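Cellule Wolik

La cellule Wolik est un poste robotisé à deux bras servant à l'étude de gestes ménagers dans une salle de bains reconstituée : déplacer un flacon, pousser un levier de robinet, dégager un plan de toilette. Elle a été montée par l'atelier Drila pour le laboratoire Negash. L'article traite de son installation, de son entretien et des réparations courantes.

Installation

Les bras sont posés avant le mobilier. Le meuble-vasque est ensuite approché de la plateforme, puis immobilisé par un serre-joint. Sans ce blocage, une poussée sur le robinet suffit à faire glisser le meuble de quelques millimètres et les positions enregistrées ne valent plus rien. Le serrage se fait à la main, jamais à la clé, le bas du caisson supportant mal une forte pression.

Le robinet n'est pas raccordé à l'eau. Les objets du plan sont des contenants du commerce, vidés puis lestés de sable. Leur place de départ est relevée sur une fiche conservée avec le carnet de la cellule.

Étalonnage

L'étalonnage est refait après tout déplacement du meuble et dure 15 minutes. Le bras est amené au-dessus de la partie arrière du plan, pince ouverte, doigts vers le bas, à proximité du robinet. L'opérateur vérifie alors le dégagement entre les doigts et le bec, puis la liberté du câble au poignet. Trois points sont ensuite palpés sur le plan ; un écart supérieur à un millimètre oblige à reprendre le serrage.
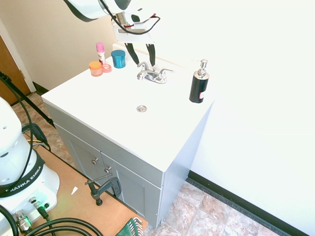
Kai-wen Shih conteste cet ordre dans une note jointe au carnet : il faudrait contrôler le câble avant d'approcher la pince du robinet, car une boucle trop courte tire sur le poignet et fausse le premier point palpé. La procédure de Drila n'a pas été modifiée, mais plusieurs opérateurs suivent désormais la note.

Entretien

Les doigts de la pince sont nettoyés à l'alcool isopropylique toutes les 30 heures de marche et remplacés à 900 heures, ou plus tôt si le revêtement se décolle. Les connecteurs au pied des bras sont contrôlés le même jour - bras hors tension, arrêt d'urgence enclenché. Le plan est essuyé avec un chiffon sec, les produits lustrants rendant les flacons trop glissants.

Pannes et réparations

La panne la plus fréquente est la perte intermittente du signal de la pince. Elle vient presque toujours du câble, usé à l'endroit où il contourne le poignet. Le faisceau de rechange, fourni par Clerano, se pose sans démonter le support de pince. Le carnet relève 17 remplacements depuis la mise en service.

Les leviers du robinet prennent du jeu à force d'être manœuvrés. On resserre la vis sous le cache ; si le jeu persiste, la cartouche est changée et l'étalonnage refait.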